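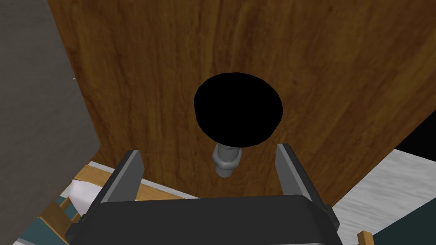 Ernmont Harbor Opens Rebuilt Ferry Landing as the Ojala Begins Daily Crossings to Nalel

ERNMONT - The new ferry landing at Ernmont Harbor is open, and the passenger ferry Ojala has started daily crossings to the island of Nalel. The Ernmont Harbor Office and Prenda Ferries are delighted to bring regular boat service back to the east side of the harbor, where the old pier had been closed to passengers for 11 years.

The first boat left at 6:40 in the morning with fishing families, school staff, two bicycles and a very patient dog on board (the dog rode free, as all dogs on leashes will). The wind was out of the southwest and there was a bit of chop past the breakwater, but the Ojala took it nicely and tied up at Nalel two minutes ahead of the timetable. People were waiting on the wharf there with coffee, and a good number of them rode straight back just to say they had done it!

The crossing takes 56 minutes from line off to line on. Until now, anyone going between Ernmont and Nalel had to drive up to the north ramp and wait for the freight boat, which carries passengers only when there is room and does not run at all in heavy ice. The Ojala is a passenger boat first and last. She has a covered cabin forward, an open deck aft with benches along both rails, and a rack for 10 bicycles just inside the boarding gate.

"We have watched this harbor get quieter for a long time, and it is a real pleasure to hear a ferry horn in it again," the Ernmont Harbor Office said in a statement. "Our crews drove the last of the piles in March, in weather none of us would care to repeat, and they left us a landing we are proud of."

About the landing

The old pier was taken down to the waterline last fall. Most of its piles were too far gone to save, but the stone crib at the shore end was sound and has been kept as the base for the new walkway. From the crib, a fixed pier runs out to a floating dock, and the two are joined by a hinged ramp that rises and falls with the tide. Riders who remember the steep ladder on the old pier will be happy to hear that it is gone for good. The ramp has handrails on both sides at two heights, and its surface has been roughened so that boots grip in the rain.

Dredging was the longest part of the job. The channel on the east side had silted up badly, and the contractor's barge spent most of the winter working between the breakwater and the inner buoy. Mud from the channel went by scow to the approved site outside the harbor. The two channel markers have been moved to match the new line, and boat owners should check their charts against the notice posted at the fuel dock. The old green marker is no longer in use and has been lifted.

Small boats are welcome to use the inside face of the float for short stops when the ferry is not in. Please keep the outside face clear at all times, and leave the fendered corner free as well. The Ojala needs that corner to swing on when the wind is from the north.

About the Ojala

The Ojala came to Ernmont from a lake service, where she worked for many seasons carrying day visitors. Prenda Ferries bought her last summer and had her hauled out at its own yard for the refit. Her hull was blasted and repainted, both engines were rebuilt, and she was given a new steering system and a heated wheelhouse. She also has a new bow thruster, and anyone who has watched her slip in sideways against the tide will know what a difference it makes.

Below the main deck there is a small crew space for the nights she lies over at Nalel. It has two bunks, a galley and storage built in along the hull. The crew had a hand in planning it and they are very pleased with how it came out - the galley stove was their one firm request.

She keeps her name. Prenda Ferries thought about changing it, and then the people of Nalel started calling her by it before she had even arrived, so that was that.
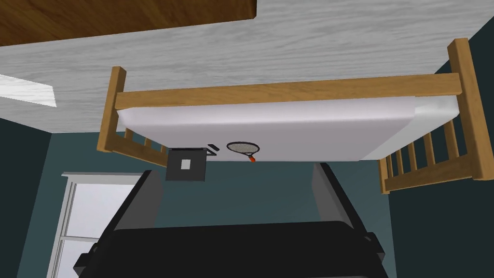 Timetable and fares

The Ojala leaves Ernmont at 6:40 a.m., 11:15 a.m. and 4:30 p.m. She leaves Nalel at 8:00 a.m., 1:00 p.m. and 5:45 p.m. The timetable is the same every day of the week through the warm season. A winter timetable will be posted at both landings before the first frost.

A one-way ticket is $10. Children under 11 ride for $2, and so do bicycles. Tickets are sold on board, by cash or card, and at the window on the Ernmont side, which opens half an hour before each sailing. There are no reserved seats. Island residents can ask at the window for a book of tickets at a lower price.

Freight is still handled by the boat from the north ramp. The Ojala will take groceries, tool bags, mail sacks and anything else a rider can carry up the ramp in one trip. Gas cans and propane tanks may not come aboard.

If a crossing has to be called off for wind or fog, a red board goes up at the head of the pier and a notice is read out on the harbor's working channel. Prenda Ferries will make that call an hour before sailing whenever it can.

Work still to come

A few jobs are left to finish. The waiting shelter on the Ernmont side has its roof and floor, with benches and a windbreak to follow. Lights along the fixed pier are wired and will be switched on once the inspection is complete. On the Nalel side, the wharf will get new fenders and a second set of cleats so that the Ojala and the mail boat can lie there at the same time.

The parking lot behind the ice house is open to ferry riders. Please leave the two spaces by the boat hoist for trailers.

Contact

Questions about the landing, the channel or berths for visiting boats can be taken to the Ernmont Harbor Office, at the head of the fuel dock. Questions about tickets, lost property and group trips should go to the Prenda Ferries window at the Ernmont landing.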